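Subject: Re: [path-robots] Thursday stoppage, proposed closure

Trefor Llewellyn wrote:

> Fault cleared. The Gekovlow unit stopped on the Drosudwood path, reported
> "obstacle ahead", and was restarted by hand. We put it down to a loose
> connector. It has since done 47 runs without a repeat and Beretti are happy
> for us to close the ticket. Any objections?

Yes, one from me. I've been through log 918 and I can't find a connector fault in it anywhere. What I can find is the obstacle detector changing its mind 8 times on a stretch of path with no obstacle on it, and the speed limit staying where it was the whole time. These two are from the robot's own camera on that outing.
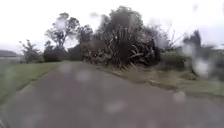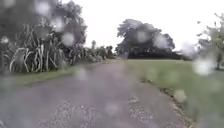
*Drosudwood path, robot's camera. Blurred spots over the view in both.*

I don't see how anyone looks at those and goes hunting for a connector. In the second one the middle of the path is a smear, and I wouldn't trust a person to pick out a small dog on it, let alone the detector. The first is better, but there are drops over the asphalt and over the far end of the path, just where you'd want an early warning.

As for the 47 runs, were any of them in rain? If they were all done on dry afternoons they tell us the thing works on dry afternoons. We knew that.

The stop itself doesn't bother me much. Stopping was the right answer, even if it got there by accident. What bothers me is that the "view degraded" flag never came up. Watkins told us at handover that it would trip well before the picture got this bad. Has anybody seen it trip, ever? I've searched the last 100 logs and got nothing.

Before the ticket is closed I'd like:

- the flag tested with a spray bottle, someone standing by the stop button
- walking pace only in wet weather until that's done
- Beretti's reasons for the connector theory, in writing

Trefor, can you leave it open till then?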